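Rultach Map Layers - add-on pack for the Sirham tabletop map editor

Version 5. Digital download, one license per person, works on as many of your own machines as you like.

What it is
Layers for battle maps, done properly. Stock editor gives you one flat sheet, so moving a wall drags the floor with it. Rultach splits the map into floor, walls, props, GM notes and fog. Lock any of them, hide any of them, export only the ones you want.

What you get
12 layer presets (dungeon, tavern, ship deck, forest, sewer and so on)
17 keyboard shortcuts, all can be reassigned
GM-only layer that never exports unless you tick the box
Fog layer with soft or hard edges
Per-layer opacity slider
Snap to square, hex or off

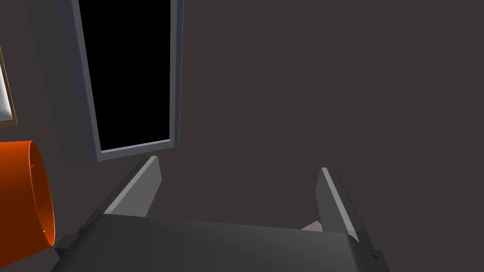

Requirements
Sirham editor, current release. Older ones will load the pack but the fog layer shows up solid black. Update first please.
Windows or Mac. Linux users report it runs OK, we don't test it there.
Tablet version of Sirham can open layered maps but can't edit the layers yet.

Install
Close the editor. Drop the rultach folder into your add-ons folder. Open the editor, Tools, Add-ons, switch it on. Paste your key when it asks. Key is in the order email, check spam.

Printing
Print dialog now has a tick list of layers. Most people want floor + walls for the table and a second copy with GM notes for behind the screen. Grid prints on top by default, switch it off if your using a mat that already has squares. Big maps get split over pages with a small overlap for taping.
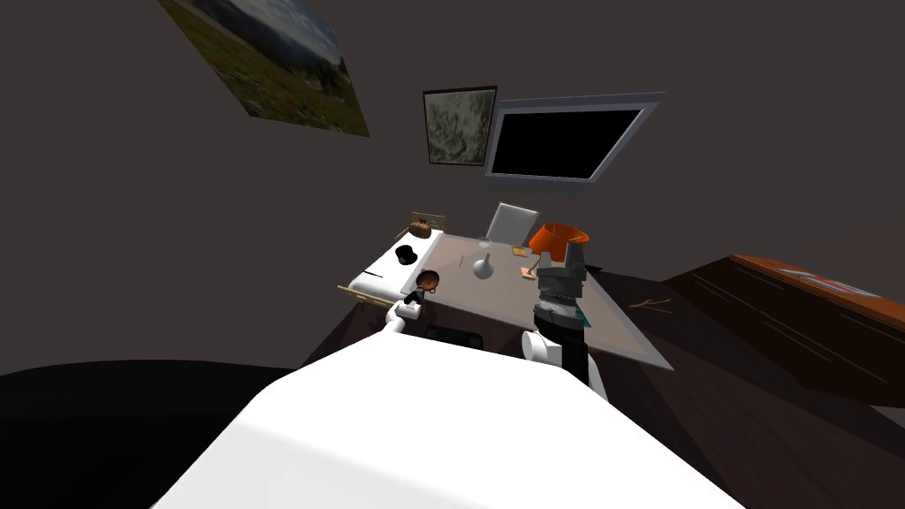 Line thickness on the grid is set in the same dialog, thin is fine on inkjets, go up one step for laser or it dissapears on dark floors. Poster size goes out as a PDF, any copy shop can take it.

Changes in this version
Fog brush no longer lags on big hex maps (thanks Ghazala Gondal for the test files)
Duplicate layer keeps its name, adds a number
Undo works across layers
Fixed: props layer jumping one square left after rotate
Fixed: crash when deleting the last layer

Known issues
Very old maps open with everything on the floor layer. Select what you need and use Send To Layer. A proper converter is planned for January.
Opacity slider is ignored in the preview window, exports come out right.

Qureshi tile sets
Load fine. Tiles land on whichever layer is active so check before you start stamping. Prernevance tokens go on props automatically.

License and refunds
Personal and home game use. Streaming your game is OK. Selling maps made with it needs the commercial key, same download, different price, see the drop down. Refunds within 5 days if it won't run on your setup, send the order number.

Support
Write to Tanveer Sial through the contact form. Include editor version and the map file if you can. Last updated Tuesday, October 28, 2025.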